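Cutting table notes, March

Quick one this time, the shop is upside down and the spring order ships before the end of the month. 2,246 yards went out the door over the winter and most of it was cut by the same four hands, so thank you, you know who you are.

Table covers first. The old canvas ones are gone. They had chalk ground into them that no wash was going to get out, and two had slices down the middle from the rotary cutters. We tried three replacements. The cream one from Posau showed every speck. Nice feel though. The gray one slid around. Blue won, and by a lot. White thread shows up on it, black thread shows up on it, dropped pins mostly show up on it. Pale linings are so much easier to see against it that the morning crew asked for a second one after two days.

Price came in at 1,560 for the whole roll, delivered, which was less than the Brivemik quote. Enough left over for spares and for the little folding table by the door if someone wants to measure it. Please do, I keep forgetting.

Only complaint so far is creases. It came folded and it remembers. The ripples shake out, the long folds don't, not without steam. If you're marking a straight line and it runs over a fold the chalk jumps, so slide your piece up or down a few inches or get the iron out. Medium heat, press from the back, keep it moving.

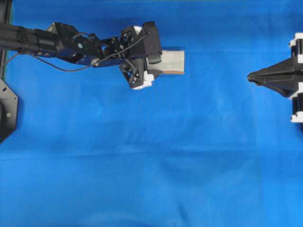
Looking after the blue covers

Shake it out at the end of your shift, outside please, not over the floor that was just swept. Lint roller is on the hook. Cold wash on its own the first couple times, we don't know yet if the color runs and I would rather find that out with nothing else in the machine. Hang it long ways over the rail. Don't fold it in four and stuff it on the shelf, that is how we get the lines. Roll it on one of the empty cardboard tubes, there are plenty in back.

No coffee on the tables. Same rule as before, new cloth.

No hot irons set down on it either, use the rest.

Spares go on the second shelf, under the Prurico boxes. If you take the last one write it on the board.

Scraps

The bins are full again. Anything bigger than your hand goes in the sorted bin by color, anything smaller goes in the stuffing bag. We filled 600 pouches with stuffing last season and the toy group wants more, so keep it clean, no pins or zipper teeth. Somebody put a whole zipper in there in Febuary.

Wool scraps separate!! They get felted and it pays for needles.

Coming up

Chang order is confirmed, 3,245 napkins, hemmed, mitered corners, two colors. Cutting starts as soon as the cloth lands. We'll need both long tables clear for that, so personal projects on the small one until its done. Sample corner is pinned up next to the clock, copy that one and not the one from last year.

Also short on bobbins, tailors chalk (the yellow), and masking tape. Check your bags and apron pockets. Chalk that turns up can go back in the tin.

Lights off in the back room when you leave, last person out checks the iron.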